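Visit report: the Tilahun linen works, Joltville
22 August 2022
By Beathag Cruickshank

We use cookies to remember your settings. Accept / Manage

Tilahun cleans and folds cloths for clinics and small hotels. I went to the Joltville site to see what has changed on the folding side since robot arms came in last January. The company has 51 people there, and seven of them now work with the arms for at least part of a shift.

Each arm has a two-finger gripper and works over a blue surface. Cloths go down one at a time.
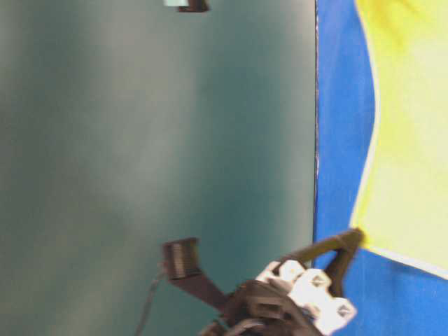 The folders I talked to used to stand for a full shift. Now they trade places every two hours between hand folding, checking and running an arm. Pay went up a grade for those who took the training. Two people did not want it and moved to packing.

Speed is not there yet. A good folder does 1,000 pieces in a shift, and the best the arm has managed is 114. The supervisor told me no jobs were cut, but two people who left in the spring were not replaced.

Thin cloth is the hard part, as the fingers have to get hold of one layer and leave the rest alone.

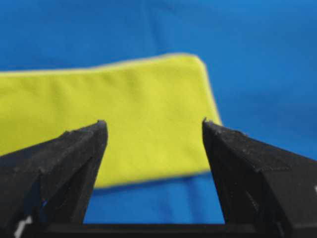 What the staff said

Most liked the break from standing. The main complaint was being called over for every missed pick, which breaks up the checking work. They have asked for one person per shift to handle the calls. Management is trying that at the Divthorpe site first.

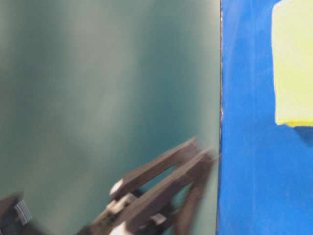
Sum-yee Chiu thought the training should have come before the arms did, and said the first month was mostly guessing.

Comments (2)

desorance_fan
We had the same thing with calls at my plant. One person per shift helped a lot.

R.
Did they say if the higher grade is permanent?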